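Fung-ping Hsueh keeps a table, and she wants it understood that the table is work. "People think it's where stuff lands," she told me, waving me into a chair. "It is where stuff lands! But somebody has to decide what stays."

I'd come up to the third floor at Lotura, a small translation and design office, to talk about shared spaces for this column. I've been collecting stories about the one table in every workplace that belongs to everyone, and three different people had told me to go see Fung-ping's. She's been there ten years. She does the layouts for the company's bilingual catalogs, and somewhere along the way she became the person who looks after the black table by the whiteboard.

The first thing I asked about was drinks, because at my old job drinks caused all the trouble. She laughed for a long time.

"Okay, so the rule is, a drink can live on the table if it has a lid or a handle," she said. "A bottle with a screw cap, fine. A mug, fine. Paper cups, no. We had a paper cup go over onto a set of proofs in July and I still think about it."
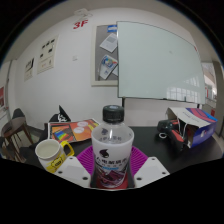 She's a mug person herself, and she has firm views on handles. A handle should be thick enough for the whole hand – "none of those little ears you pinch" – and it should point toward whoever is sitting down. I confessed that I've never once thought about which way my mug handle points. She gave me a look of real pity.

Bottles are another matter. Osian Hughes, who sits closest to the table and wandered over while we were talking, is the bottle person. He buys the same kind every time from the shop downstairs and likes one with a proper label all the way around. "I read them," he said. "I read everything. I've been learning Chinese for two years and bottle labels are about my level." Fung-ping corrects his tones while she waits for files to export. He says she's merciless, and she doesn't disagree.

I wanted to know about the coaster, too. Did it come in a set? It did, once. The others drifted off to people's desks and she's stopped chasing them. "One coaster is enough if everybody is polite," she said, and Osian coughed in a way that made me think everybody isn't.

So what does get to stay? She thought this over more carefully than I expected. Anything somebody will need before the end of the day can stay. Anything being shown to somebody else can stay. A box can stay if there's a note with it, and the note has to say something useful. She once found a box whose note just said "box."

"Spyros," said Osian.

"Spyros," she agreed. (Spyros Christodoulou was out at a client's, so I can't give you his side of it, but he's welcome to write in.) 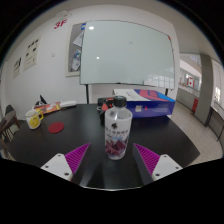 The table used to be in the back room, where it collected printer paper and dead pens. Moving it next to the whiteboard was Fung-ping's idea, and she had to argue for it. Her boss, Ynyr Mostyn, worried that people would stand around chatting. They do stand around chatting! But they also write things down while they're at it, and she says half the decent ideas for the Zamora catalog started with somebody leaning on that table with a drink, complaining.

She wipes the board herself, last thing, and she's fussy about it. She likes it completely clean in the morning, shiny enough to show the ceiling lights. The cork board gets gentler treatment. Notices come down when they're out of date, but a poster can hang on as long as it's nice to look at and the pins hold. I asked who decides whether it's nice to look at and she pointed at herself.

What about snacks, I said, since I am who I am. Packets are allowed at the back of the table, against the mugs, never at the front where people set down papers. She used to keep them in a drawer, and then people forgot they existed and she was throwing out stale crackers every other week. Now they sit out and get eaten. Osian says he has personally seen to that.

I asked whether she ever just sweeps the whole lot into a crate and starts over. Only before the holidays, she said, and she doesn't enjoy it. "An empty table makes me nervous. You come in and you don't know what anyone is doing."

Then her phone went, somebody needed a file, and she got up and turned my cup around so the handle faced me before she left.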